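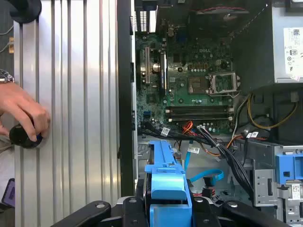 Wrist cam view, old Dell tower, gripper over the blue drive carrier

Day 2 of teaching the arm to strip a desktop at Pirkura. No CPU, no RAM in this one, just the board and a whole lot of cable.

I drive with the leader arm and the follower copies me. Sounds easy! Then you try it with that black cable bundle sitting right there and your shoulders go up around your ears.

The task for now is only the blue carrier: line up, close, pull straight up, set it in the tray. We're at 174 demos and I'd keep maybe half of mine.

Moushumi Gamage is so much smoother than me at this. She barely looks at the arm, she just watches the wrist feed – I keep peeking over the top and drifting left.

Things I've learned so far: go slower than feels normal, don't stop halfway to think (it learns the stopping), and start each demo from a slightly different spot.

Someone asked about the SATA cables. Not yet lol. Orange wires, blue cable, labels everywhere – that's a July problem.

More tomorrow if my wrist holds up. Also Miah wants the side with the power supply next and I have opinions.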